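Stiltley puts off the big robot order and buys grippers first
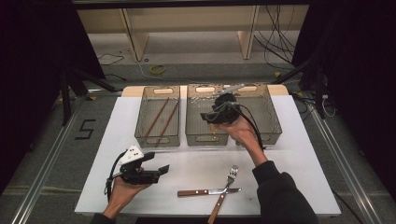 I've been covering the Stiltley equipment budget since January, and I really thought I'd be writing about robot arms by now. Nope! The automation group has pushed the arm order into the next budget round and is spending on hand-held grippers this time, plus the tables and rails to go with them. The money was approved just before lunch, and the whole discussion took less time than finding everybody a chair.

If you missed the earlier pieces, the plan was to buy 2 complete arm cells from Plukport and have them sorting cutlery for the Tundia canteen kitchens before the fall. Forks, knives, spoons, chopsticks, all of it into the right baskets. The Plukport quote was good for 24 weeks, and I'm told the price was fair. What worried people was the stuff around the price — mounting, guarding, a service contract, somebody to call when a finger pad wears out — and the fact that the arms would arrive with very little to learn from.

So the group is doing the learning part first. A person holds a gripper in each hand and does the sorting, and the recordings get kept for whichever arms come later. Thu Lã, who put the budget together, walked me through the spreadsheet, and I have to say it's the most readable one I've seen from that office (she color-codes, bless her).

"I can defend a pair of grippers to anyone," she told me. "I couldn't defend two arms sitting under a cover while we worked out what to teach them."

The order is for seven pairs, with three workstations to start. Four pairs are for daily use and the rest are spares, and I did ask whether that was a lot of spares. Thu says cables are the thing she expects to replace most, so there's a separate line for those, and another for finger pads. There's also money for baskets and a stack of mixed flatware, bought in the same patterns the canteens use. I'd have forgotten the forks completely. She's got them down to the last teaspoon.

Staff time is the biggest line by a mile, and it got the most questions. Operators will work short shifts with breaks written into the schedule, which I was glad to see, having tried picking up a butter knife with a gripper myself. I dropped it. Then I dropped it again and somebody kindly changed the subject.

Lò, the other supplier in the running, hasn't been ruled out for the arms. Both companies will be asked to requote, and this time the group wants maintenance priced separately so the two bids can be laid side by side. Last time one had it rolled in and the other had it in a footnote on the back page, and comparing them ate up most of an afternoon.

A few things are still open. Storage for the recordings has only been budgeted through the first phase, and the canteens haven't said who pays if they want bowls and cups added to the job. Thu has asked for an answer on both before the new quotes come in. I'll post the numbers when I get them — she's promised me a copy of the next spreadsheet, colors and all.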